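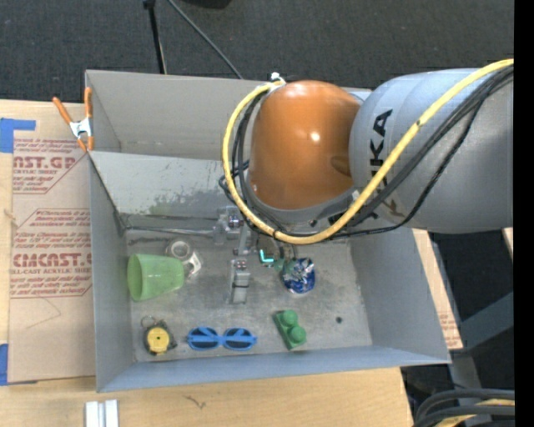
Sestden Folding Load Ramp for Vans, 2-Section

Sold by Ollance Van Supply

If you load a van for a living, you already know the spot in your lower back that complains first. Ours used to complain too, back when the shop was one tired panel van and a pair of scaffold boards, and that is how we ended up selling ramps in the first place. The Sestden is the one we keep coming back to, and the one we put in our own delivery van (it has been in there long enough that the paint on the hinge side is more of a memory than a color).

It is a folding aluminum ramp in two sections, made to sit on the rear sill of a mid-size or full-size cargo van. Folded, it stands upright against the side wall and straps to the factory tie-down rings. Unfolded, it gives you a gentle enough slope to walk a loaded hand truck up without taking a run at it, which we have all done and which we really would like you to stop doing!

What it carries

The ramp is rated for 1,000 pounds, spread across both wheels of whatever you are rolling up it. Please count yourself in that number. A washing machine plus a dolly plus a grown adult adds up faster than people expect, and a motor scooter with a full tank is heavier than it looks on the showroom floor.

Electric vans

We get more questions about electric vans every month, and they are good ones. The floor on some electric models sits a little higher than on the diesel version because of the battery underneath, so a ramp that felt fine on your old van may feel steep on the new one. Measure from the ground to the sill with the van empty and parked on level pavement, then write to us with the figure before you order. If you need the long version we will tell you so, and if you don't need it we will tell you that too.

Ramp weight comes up as well, with payload being tighter on some battery vans. Ours comes off the floor easily with one person at the hinge end, though two people make a nicer job of it, especially in wind.

In the box

Ramp, assembled
2 sill straps with cam buckles
3 rubber feet (one is a spare, keep it in the door pocket)
Storage strap
Printed fitting sheet

Fitting

There is no drilling for normal use. Open the rear doors all the way and latch them back, set the lip on the sill, run both straps to the rear tie-downs, and pull them snug. Walk up it once with nothing in your hands before you bring the first load. If your van has a plastic sill cover, check that the lip is bearing on metal behind it. The Brurnora step bumper, which many of you have bought from us, needs to be folded down first or the lip will rock.

Price and delivery

$190, with free pickup from our counter. Delivery is charged by zone and shown at checkout. The ramp ships in one long carton, so somebody does need to be in to sign for it. We usually get it out the door in about 3 working days, a bit slower in February when half the county seems to be refitting its vans at once.

Looking after it

Hose it down after winter roads, and put a drop of light oil on the hinge pin whenever it starts to squeak. Road salt gets into the pin and stays there. Replacement straps, feet and pins are all kept in stock, and you can order them singly.

Customer note

"Bought this for our flower deliveries and it has made the mornings so much easier. The buckets go up on a cart now, all in one trip. I called first with my sill height and was told to get the standard length, and it was right." Thư Doãn, Bùi Flowers, March 6, 2023

Returns

Unused ramps can come back to us in the original carton for a full refund, less the shipping. If something is bent or missing when it arrives, send a photo with your order number and we will put a replacement on the next truck.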